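Rolimard stall incident

The Rolimard stall incident was a series of faults in a head-camera clearing robot tested in a staff recreation room in Plellport in the summer of 2022. The robot, a wheeled two-arm unit sold under the name Radu, stopped responding to its stop command while sorting packages on a game table, and one of its arms kept pushing against a table leg until the power was pulled. No injuries were recorded. The maker, Rolimard, described the matter as a software delay. Several people who took part in the trial have disputed that account, and the public record remains thin.

Background

Rolimard promoted the Radu as a machine that could tidy shared rooms without markers, floor tape or changes to the furniture. Its sales material claimed that the unit had completed 3,000 clearing tasks before it was offered to customers. The figure has never been backed up by a published log, and the company did not say what it counted as a task. A later reply to a customer suggested that picking up a single object and setting it down again could qualify.

The Plellport trial was run by Cladance, a small contractor that tests service machines for office landlords. Noel Dizon led it. The room was chosen for its mixed furniture and glossy surfaces, which Rolimard had said would pose no difficulty. The robot's job was to take snack packages and small items off an air hockey table and move them to a nearby wooden one.

Events

The first faults were logged in July. On two occasions the robot halted with an arm raised and reported that it was still moving. Both were cleared by a restart, and Rolimard's support desk advised that the trial go on. There is no sign that the desk asked for the motor records at this stage.

The main event came later in the month. According to the Cladance log, the robot reached low for a package, missed it, and brought its left forearm down beside the table. Yiran Jiang, who was operating the unit, sent a stop command from the tablet. The arm continued to press sideways for 55 seconds. Jericho Mangubat then switched off the unit at the base. The table had been shifted a short distance and one leg was scratched.

The tablet showed the word "Stopped" for nearly all of that time. This detail is missing from Rolimard's first statement, which said only that the operator had "received a status message."

Investigation

Rolimard issued its report on 2022-09-02. It blamed a full message queue, which it said had held back the stop command while camera data was being processed. Reflections from wall panels and from the white playing surface were named as a contributing cause, on the grounds that they made the vision system work harder.

Waqas Warraich, an engineer hired by Cladance to review the report, was not persuaded. He pointed out that a stop command should never share a queue with camera data, and that reflections could not explain a status screen that reported a stop before one had taken place. His own bench test sent 104 stop commands to a second unit under normal room lighting. Two were delayed by more than a second. Rolimard replied that the second unit had older software, but did not supply a newer one for comparison.

The report also left open why the arm's force limit did not trip. Rolimard stated that the limit was "within its set range" and gave no value. Warraich's notes say the setting could be raised from an ordinary user menu with no password – a point the company neither confirmed nor denied.

Response

An update released that fall moved the stop command to a separate channel. Rolimard called the problem resolved. The update notes do not mention the force limit or the false status message, and no outside test of the new version is known to have been made. A wired stop button was offered as a paid extra.

Yutong Tian, who wrote about the case for a trade newsletter, argued that the word "delay" had done a great deal of work for the company, given that the arm only came to rest when a person cut the power. Cladance ended the trial early and has not tested a Radu again.

See also

Emergency stop
Force limiting
Mobile manipulation
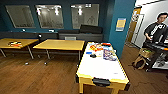
Recreation room with air hockey table, packages on the far half of the playing surface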